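1/14
Our rowing club has a hall of fame now. I know this because I was asked to write the little cards that go under the names, and I've spent most of the week between Christmas and New Year finding out that almost everything we say about our own past is wrong.

2/14
Start with Stamatia Manolakis, first woman to captain the club. Legend says she won the Lazaridis Sculls by a length in a borrowed boat. The results sheet says she came second. The boat was hers. She still has the receipt.

3/14
I rang her to check. She said she'd heard the story at three different dinners, once from a man who claimed to have lent her the boat, and had let it go because he was paying for the wine.

4/14
What she did do, and what isn't on any wall, is row 1328 kilometres in a single season while working nights at the bakery. It's all in her logbook. March alone has 275 in it, plus one entry that says "ice, went anyway, stupid".

5/14
That's going on the card. The whole card is allowed 50 words, so Lazaridis may have to go in the river.

6/14
Next, Þórarinn Thygesen. Coach. Inducted for "services to the junior squad", a polite way of saying he stood on a towpath shouting at children for most of his adult life. Those children are now grown up and speak of him with what I can only call damp eyes.

7/14
I asked four of his old crews for a quote. All of them sent me the same one, and it can't be printed. Parvaneh Hashemi, who stroked his best quad, offered a cleaned-up version: "Sit up, you're not a prawn." We're using it.

8/14
Parvaneh goes in too, by the way. She'd like it known that she asked to be left out. She'd also like it known that if she is in, her name should be spelt properly, unlike on the Flesska Cup, where she is Pavarneh, or the honours board, where she is P. Hashmi and apparently rowed for somebody else.

9/14
The Flesska Cup is a whole thing of its own. We've won it twice. The club website said five times until this morning. I traced the other three and they are, in order: a year it was cancelled, a year we came last, and a raffle.

10/14
Then there's the argument over coxes. The rules I was given say "athletes and coaches". Zoia Mykhailiuk steered every decent eight we had for a decade and wrote me a very calm email asking which of the two she was. I've read a lot of emails this week and that's the only one that frightened me.

11/14
She's in. Her card mentions the Skeketti Head, where she took the inside line under the second bridge and overhauled two crews who were, in her words, "admiring the view". One of their coaches complained. The umpire's reply is in our files and consists of the word "No".

12/14
For the sake of balance I should say I've been a member here since I was at school and nobody has suggested a card for me. My best result is second at Radeck, in a race with 2 entries. I'm told that still counts as a silver and I've told everyone I meet.

13/14
The evening itself is in March, in the clubhouse, with a buffet. Morena Marras is giving the speech. She has been warned that I've corrected the facts, and she's warned me that she's been telling the Manolakis story for years, it gets a good laugh, and she sees no reason to stop now.

If you rowed with any of these people and have a photo, a programme or a grudge, send it over. Dates on the back of things are especially welcome. "Summer, windy" is not a date, though I've now got a shoebox full of it.

14/14
Cards go to the printer after the holiday. It's December 31, 2023 and I'm sitting here with a glass of something, trying to get Þórarinn down from 90 words without losing the prawn.
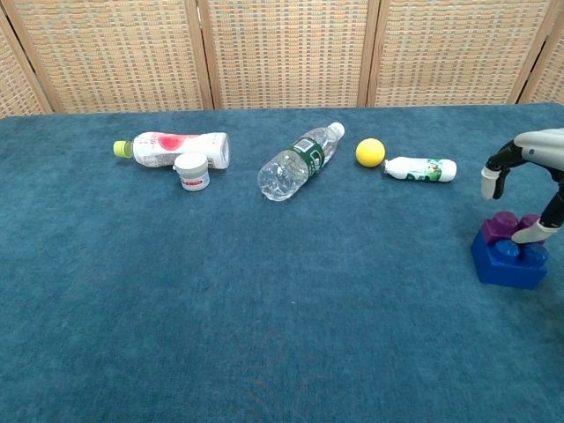
Down to 61. I've cut his middle name, both regional titles and the bit about the megaphone. If anyone from the old quad objects to losing the megaphone, speak up before the printer opens, and please bring eleven words you'd rather lose instead.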